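Kallthorpe Community Boards > Buildings and Interiors > Exposed ceilings: who else has to live under one?

Thread started by dullthud

We are moving into a unit on the Arketti estate in December and the landlord has offered us a choice. Either they leave the ceiling as it is (concrete, beams, every pipe and wire on show) and paint the lot white, or they hang a tile grid and take the cost out of our rent-free period. The quote for the grid is £3446, which seems a very exact number for a man who measured up by squinting.

Everyone under thirty wants the concrete. I would like to be able to hear the phone. Has anyone worked under both?

----

pelmet_pete

Worked under both. Concrete looks lovely in the brochure and sounds like a swimming baths. You will hear every stapler. On the other hand tiles go the colour of weak tea and one of them always has a stain shaped like Wales.

If you do go bare, spend the money on something soft lower down: curtains, carpet, coats on hooks. Our first winter was much quieter than our first summer and I put it entirely down to coats.

----

Istis_lodger

Disagree with Pete on most of that. Sound is a furniture problem. We have a bare slab, a lot of bookcases and no echo worth complaining of. What we do have is dust. It settles on top of the conduit, where you can't see it, and then somebody shuts a door hard.

Paint everything the same white, pipes included. Once it's all one colour you stop noticing it. Ours was done in three whites by three decorators and I notice it daily.

----

dullthud

How do you clean the top of a pipe? Genuine question. The landlord said "you don't", and went to look at his van.

----

Istis_lodger

Long pole, microfibre head, somebody tall who owes you a favour. Do it before the desks go in.

----

grommet77

Never mind dust, ask about the lights. With a grid you get flat panels that drop into the squares, and changing one takes a minute. With bare concrete they hang strips wherever the last tenant had a bench, so you end up with a bright patch over the bin and gloom over the accounts.

We paid 900 to have ours moved. I would pay it again, but I'd complain again too.

----

pelmet_pete

Coats also help with dust, by collecting it.

----

quietcorner_mo

I can add one for the pro-concrete side. This is our place, painted white throughout, strip lights on the ceiling and one long pipe that crosses on the diagonal and obeys no wall in the building. I have grown fond of it. Visitors ask what it carries and we each give a different answer.

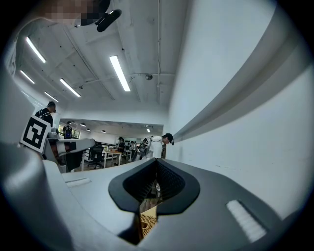 Reply from grommet77

That's a lot brighter than I was picturing, I'll give you that. But look at the lights! They're exactly what I meant. One hangs near the middle like the sun and there's a little one at the back on the left that seems to have been sent to its room. What's the round grey thing?

----

quietcorner_mo

The dome? Smoke sensor according to one plan, loudspeaker according to the other. It has never detected anything or said anything, so both remain possible.

And I like the lights where they are. If you want even lighting, work in a fridge.

----

Istis_lodger

Single white on the beams and the ceiling, thank you. I rest my case. I'd still want to see the top of that pipe.

----

grommet77

You would not.

----

Navaratnam_Fitouts

Trade account, so discount accordingly. A halfway option: leave the slab bare and hang acoustic panels over the desks only. For a small unit you'd be looking at 3000 or so less whatever you can haggle, and you keep the height. We'd normally do 7 panels in a room the size dullthud sent me by message. Ask for the fixings to go into the concrete and well clear of the conduit. The last firm I followed had used the conduit as a coat rail.

----

pelmet_pete

I see nothing wrong with that.

----

dullthud

Thanks all. Showed the thread to the office and it has moved nobody an inch, except that the under-thirties now want a diagonal pipe. I've asked the landlord whether the painting can include the pipework in one white, and whether we can pick where the lights hang before he puts them up. He says yes to the first. On the second he is looking at his van again.

Will go with bare and a couple of panels if the echo is as bad as Pete makes out. Does anyone have a long pole they don't need?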